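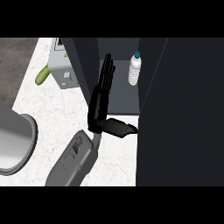 Learning to Reach into Cabinets from Simulated Demonstrations

Project report, Ottar Sandberg
19 November 2024
4 min read

1. Background

Most of the manipulation tasks in our course simulator, Prirkora, take place on an open countertop. The arm comes down from above, the hand closes, and the object is lifted. Policies trained on these tasks do fairly well. The same policies do badly when the object stands inside a cabinet, where the hand has to go in between two side walls and the wrist often hides the target.

My project looked at one question: does it help to add a separate "entry pose" to the demonstrations, or does the policy learn the entry by itself if it gets enough data?

2. Setup

The task is called Fjeld in our task list. A bottle stands on a cabinet shelf and the door is already open. The robot has to reach in, grasp the bottle and set it down on the counter. Other kitchen objects are left on the counter as distractors, and their positions change between episodes. The bottle position on the shelf is also randomized, including spots close to a side wall.

I used one arm with a multi-fingered hand. The policy gets a color view from above plus the joint angles. It does not get depth or the true position of the bottle.

I collected 300 demonstrations by teleoperation in September. For each one I marked the time step where the fingertips crossed the front edge of the shelf. The hand pose at that step is the entry pose.

3. Method

Two policies were trained on the same demonstrations. The baseline, Ulau, predicts the next 14 actions directly from the view and the joint angles. The second, Skaramby, first predicts an entry pose and then predicts actions with that pose as an extra input. Network size and training time were the same for both.

During the approach, the demonstrations keep the fingers together and the thumb out to the side. In early trials I let the operator choose any finger shape, and the data was too mixed to learn from. Those trials are not part of the 300.

4. Results

Skaramby did better when the bottle was near a side wall. Ulau tended to drive straight at the bottle and catch the thumb on the cabinet. With the bottle in the middle of the shelf I could not see a clear difference between the two.

Of the failed Skaramby episodes I reviewed, 18 had a usable entry pose and failed later, when the fingers closed. The usual cause was that the bottle tipped before the thumb made contact. In another 5 the predicted entry pose was too low and the hand hit the shelf.

5. Limits

Everything was done in simulation. Contact between the fingers and a thin plastic bottle is simplified in Prirkora, so the closing failures may look different on hardware. The door was always open, and I only tested one cabinet. The entry step was marked by hand and I did not check how much the result depends on small errors in the marking.

6. Next steps

The marking could be done automatically from the fingertip positions, which the simulator already logs. I would also like to repeat the comparison with a second camera at the wrist and see if the baseline closes the gap.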